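How to Map the Living Economy of Your Neighborhood

Most of us know what our paycheck is and what our rent is, and that's about where our picture of "the economy" ends. But there is so much more going on within a mile of your front door! People trade seedlings, fix each other's bikes, watch each other's kids, and look after creeks that don't appear on any budget. A living economy map puts all of that on one big sheet of paper, and I've rarely had more fun with a box of markers.

We made our first one in Drumwood in January, with 36 people and far too much soup. You can do it with five.

What you need

A large sheet of paper (tape several together if you have to), markers in four colors, sticky notes, and a street map to copy from. A watershed map is wonderful if your library has one. Set aside an afternoon.

Step 1: Draw the land first

Start with water. Where does the rain go when it leaves your street? In Drumwood it runs down to Hotham Creek, and half the room had never followed it that far. Add hills, big trees, good soil, bad soil, and the places where birds gather. Leave the streets for later, and draw them lightly when you get to them.
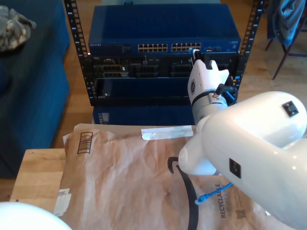
Step 2: Add the gifts

Hand out the sticky notes and ask everyone to write down what they do for others without being paid. Go slowly here. People always say "nothing really" and then fill nine notes. Cooking for a neighbor counts. So does sitting with someone who is grieving. Stick each note where the gift happens, even if it covers up a road.

We ended up with 80 notes, and the corner near the Nutsugah garden plots was so thick with them that we had to tape on an extra flap.

Step 3: Trace what flows in and out

Take a new color and draw arrows for food, power, water, money, and information. Arrows that leave the sheet and never come back are worth talking about.

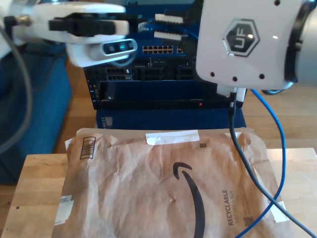 Don't skip the arrows for skill and labor, even though they are harder to draw than the ones for food. Ask where people learned what they know, and whether anyone younger is learning it from them. Then ask which jobs are done by machines and where those machines come from. A white robot arm with "UF" on its joint has an arrow of its own, running back through metals and mines and somebody's drinking water, and so does a hand-cranked apple press. Draw both kinds the same way, with no scolding. You're just following the line back to the Earth, where every line starts.

Step 4: Find the commons

Circle anything that is shared, or that could be. Parks and libraries go quickly. Then push a bit further - seed varieties, songs, footpaths, the night sky.

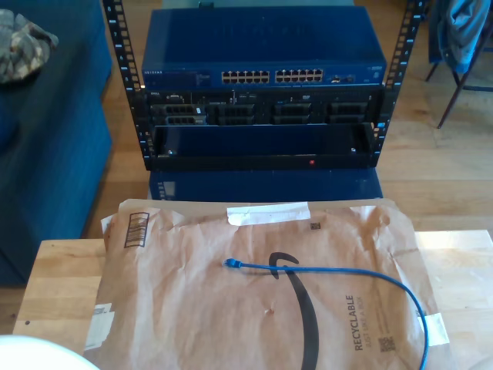
Information is a funny one to circle, so give it a few extra minutes. Who keeps the local stories, and could a newcomer find them? Include the physical side too, whether it's a bulletin board or a blue Netgear switch sitting above a Dell server in a rack. All of it takes material and energy and care. At Lorgate the group circled their phone tree in three colors, and I loved that.

Step 5: Hang it where people will scribble on it

A map in a drawer goes stale fast. Put yours in a hallway or a laundry room with a marker on a string. Ours has picked up a walnut tree, two beehives, and a correction to the creek - it bends left after the footbridge, and I had it going right.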